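Home | Newsletter | Patterns | Workshops | Library | Contact

Blocking wires: a change to the lending kit

From June the guild's lending kit will hold stainless blocking wires in place of T-pins for all lace work. The old pins have begun to rust at the shank, and two shawls came back from the spring blocking day with marks along the top edge. The pins will stay in the cupboard for felt and rug samples only.

The new set is the Korkard long pack: 12 wires, flexible, rounded at both ends. They are stored flat in the grey tube. Please do not coil them. A wire that has been bent past its limit keeps a kink, and the kink will show in a straight edge.

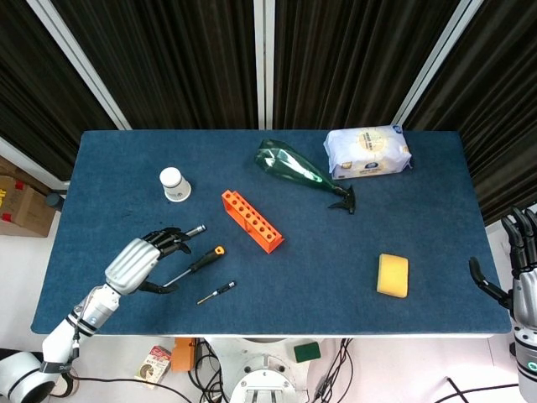 Two screwdrivers on the blue table cover.

For a triangular shawl, thread one wire through the top edge, picking up every second row end, then one through the points of each lower edge. Soak the piece for 20 minutes in cool water, press it in a towel and lay it on the mats. Set the top wire first and pull the centre point down last. Trials on a Kitness merino swatch of 42 stitches gave an even edge with this order, while setting the lower wires first pulled the centre stitch to one side.

Yarn requirements for the autumn shawl have been revised. The small size now takes 179 metres of Steinbach two-ply and the large size takes 300 metres. The earlier sheet gave the small size in yards by mistake. Corrected copies are in the pattern folder at Trarkard Hall.

Wires may be borrowed for two weeks. Wipe them dry before they go back in the tube, and write any missing ones in the loans book. Mats are lent separately.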